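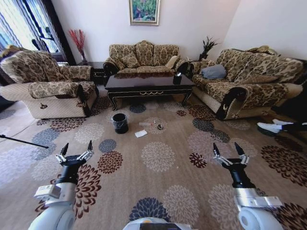

The programme manager at Brivgate has spent most of the past year asking people to drop litter on a carpet. Her team collects examples of household tidying for a learning system, and the work is done in furnished rooms at the Ullbridge site, under the joint agreement signed with Jorwood in March. She spoke to this newsletter about how a day's collection is organised, what is kept and what is thrown away.

The task now under way is known internally as "floor to bin". A small number of everyday items are placed on the carpet near a wastebasket. An operator then guides the two arms through picking up each item and putting it in the bin, and the whole attempt is stored with the views from the head and the wrists. One complete attempt is called an episode. The current set stands at 380 episodes, of which 29 have been withdrawn after review.

"People hear that figure and assume the 29 were the ones where something was dropped," the manager said. "That is not the rule. If the operator drops a bottle, notices, and goes back for it in a sensible way, we are pleased to have it. The system will drop things too, and it needs to have seen how one recovers. We withdraw an episode when the operator hesitates for a long time over nothing, or when the label does not match what was done."

Labels are written after the attempt and not before it. In the early weeks the operators were given a sentence such as "put the paper in the bin" and asked to carry it out, and the reviewers found that the sentence and the movement drifted apart. An operator would reach for the nearest item and correct course halfway. The present practice is for a second member of staff to watch the stored episode and write down what took place, in plain words, with a start and an end point for each item. Two reviewers label the same episode when it is a new kind of task, and their versions are compared.

Asked which objects give the most trouble, the manager did not choose the small ones. "A bottle cap is difficult to grip, but everybody agrees on what a bottle cap looks like," she said. "Soft things are harder. A paper towel has a different shape each time it is put down. It folds, it lies flat against the pile, and the fingers have to come in low enough to catch it without gathering up the carpet. Our operators differ a good deal in how they do it. One pinches a corner, another goes for the middle of the near edge. We have decided to keep both."

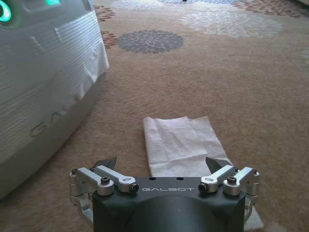 The wrist view, with the open gripper at the near end of a folded paper towel.

The wrist views were a matter of some debate when the Ullbridge work was planned. They add greatly to the amount of material to be stored, and much of what they show between grasps is carpet. The manager argued for keeping them at full length. In her account, the head view tells the system where an item lies in the room, while the last few centimetres of an approach are often hidden from it by the arm itself.

The choice of room was also deliberate. Brivgate's first collection, carried out under the name Ramasamy, used a plain floor and a single table. The results were tidy and, in the manager's words, "rather too easy to be of use to anyone with a home". The reviewers asked for patterned floors, curved furniture and daylight that changes through the morning. A carpet with large printed flowers was among the items they requested by name.

"A dark medallion and a dark lid are not so different when seen from head height," she said. "We wanted the system to meet that problem early. It also slows the new operators down at first, I should say, and we allow for it in their training."
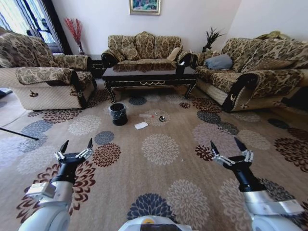

That training lasts 9 days, most of it spent on posture and pace. New operators practise returning the arms to an open, resting position between items, so that each grasp begins from a place the system can recognise. They are asked not to hurry. The manager considers a steady speed more valuable than a quick one, and she has asked for episode counts to be removed from the daily reports, where they had begun to be read as a score.

The arrangement of the items is varied between episodes within limits set out on a printed sheet. Staff may move the paper, turn the bottle or change what stands on the table. They may not line things up. "We had a very neat colleague," the manager recalled. "Every layout was a straight row, evenly spaced. It took us some time to see it, and by then there was a whole group of episodes in which rubbish had been laid out like cutlery."

The next stage will add tasks at table height, beginning with cups. The manager expects the review rules to need rewriting for it, in particular the point at which an episode is taken to have ended — a cup can be set down, nudged and set down again, and the reviewers have not yet agreed on which of these counts. A draft has been sent to Jorwood for comment.

Published 2026-10-14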